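Okay, a small thread about picture frames, which have taken over my evenings all through January and show no sign of letting go.

My aunt left me a stack of old prints, mostly harbor scenes and one very stern goat, and I decided I would frame the lot myself. I priced it at the shop in Vesthorpe first. One big frame, with glass, was going to be 650. For one! So I went home and ordered the large Ternia frames instead, and I'm pleased with them so far.

The thing I had never given a minute's thought to is the back. You spend ages choosing the front (oak or black? wide mat or no mat?) and then you flip the whole business over and that's where all the work is. Backing panel, little metal fasteners along the border, and the print somewhere in the middle hoping you don't sneeze.

My method now - lay it face down on a big clear surface, go all the way around the border before lifting anything, and bend each tab only as far as you need to. They get tired. I snapped two on the first frame by cranking them straight up like I was opening a can of sardines.

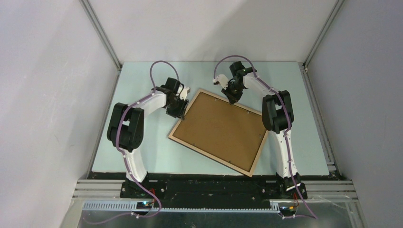

Mereana Dunstan wrote back that she never trusts the tabs on a large frame and runs framer's tape around the whole edge as well, mostly to keep dust and tiny bugs off the mat.

And Mereana, I think you've converted me, because the goat already has a speck on his nose and I am not opening him up again tonight. I bought a roll of the brown paper kind, 66 feet of it, so if anyone nearby needs some, please come and take it off my hands.

Next up is hanging. I have a level, a pencil and a hallway with not one straight wall in it. If you've hung a long row of frames and still like the people you live with, tell me how you did it! I'll put the kettle on and read every reply.

Contact | © Ashton Prendergast | Back to top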